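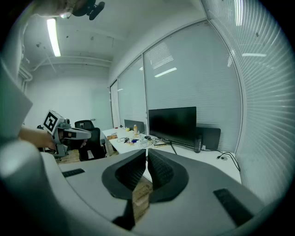 Mositer Opens Sign-Ups for Flornura, a Gentle Desk Clear-Out for Shared Offices

Saturday, August 2, 2025

Mositer, the small workplace supply and tidying company, is delighted to announce that sign-ups are now open for Flornura, its new desk clear-out service for offices where people share long tables, window seats and, sooner or later, each other's chargers.

Flornura grew out of a trial at the Dimoleck offices this spring, where Mositer's team spent 10 weeks going desk by desk through 82 workstations. Many of them were like the big white one by the windows, with a black monitor standing on splayed legs and a good stretch of desktop that had slowly filled up with cables, bottles and little things waiting for a home. We love a desk like that! It belongs to people who are busy, and it rarely needs new furniture, only a quiet hour and somewhere for everything to go.

The service works the way you might sort out a kitchen drawer. Everything on the desk is picked up, one item at a time, and put into one of four groups: stays here, goes home, goes to the supply shelf, or goes out with the recycling. Flat cardboard and empty boxes are usually the easiest place to begin, and they make a surprising amount of room once they have been carried off.

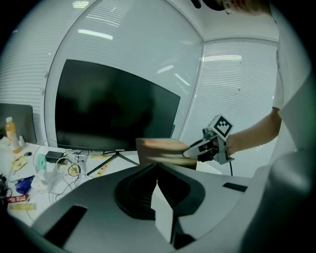
One person who took part in the trial told Mositer that she had put off clearing her desk for most of a year, expecting it to eat up a whole day, and that she was finished before lunch and had found two pens she was rather fond of.

After the cardboard come the personal belongings, and this is the part of the visit that tends to get everyone talking. Drinks, snacks, a tube of something, the shoes people change out of when they get in: all of it is welcome at work, and none of it has to live beside the keyboard. Flornura includes a lidded Kallio bin for each person, deep enough for a pair of shoes, that slides under the desk and leaves the top free. 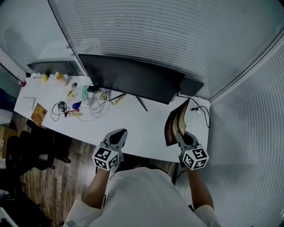 Cables are saved for last, when there is finally space to lay them out. Each one is followed from plug to device, labeled at both ends and tied back with a soft strap, and the power strip is moved to a Kallio tray fixed beneath the desktop wherever the desk allows it. Spare adapters go into a shared box with the tape and the scissors, so that the next person who needs one knows where to look.
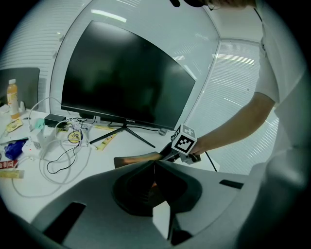
Mositer will begin regular Flornura visits in September and hopes to reach some 2,000 desks in the first year. Visits can be booked for a single table or an entire floor, in the morning or after hours, and bins, trays, straps and labels are all included. Offices that would like to do the work themselves can ask for the sorting guide, free of charge, through the Mositer front desk.

About Mositer

Mositer supplies storage, labels and friendly hands-on help to shared offices, studios and schools. Flornura is its first service devoted entirely to desks.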